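March
By the Millmont Leisure Notes desk

Open day at Vomby, Millmont

Vomby opened its doors to non-members last month, and I went along in the morning to see whether it would suit someone coming back to exercise after a long gap. The gym is at the top end of Rosales, past the bus turnaround. Parking is tight, so walk if you can.

Sign-in took a minute. You fill in a short health form, get a paper wristband and are shown the lockers, which need a pound coin. The changing rooms were clean. There are 2 showers on each side, and I can see that being a problem at six in the evening.
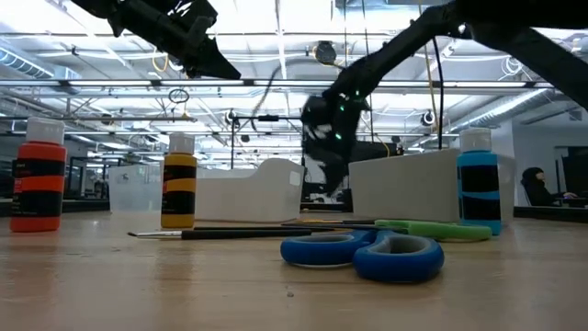

The main floor has the usual treadmills and bikes, with the free weights at the back. The weights area was busy but people were putting things away. I did a taster circuit that lasted half an hour, with a coach who gave easier versions of each exercise without being asked. The step-ups were hard on my knees and I swapped to the rower.

Classes are held upstairs. The timetable is heavy on spin and light on anything slow, although a stretch class has been added at 10.30am. There is no lift, and staff told me there are no plans for one.

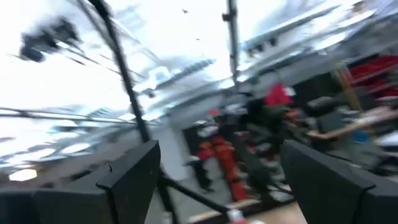

Membership is £66 a month with a joining fee that was waived on the day. The contract runs for a year. You can freeze it for 2 months if you are ill or injured, but you have to ask in writing. Off-peak costs less and ends at 4pm.

I also asked about the Clorkedeo app, used for booking classes. It can be done at the desk instead, which I would prefer.

I haven't joined yet. I have a day pass to use first and will go in the evening.

Recent
Swimming lane times at Millmont baths
Rosales running group: spring routes
Choosing shoes for indoor classes
Is off-peak membership worth it?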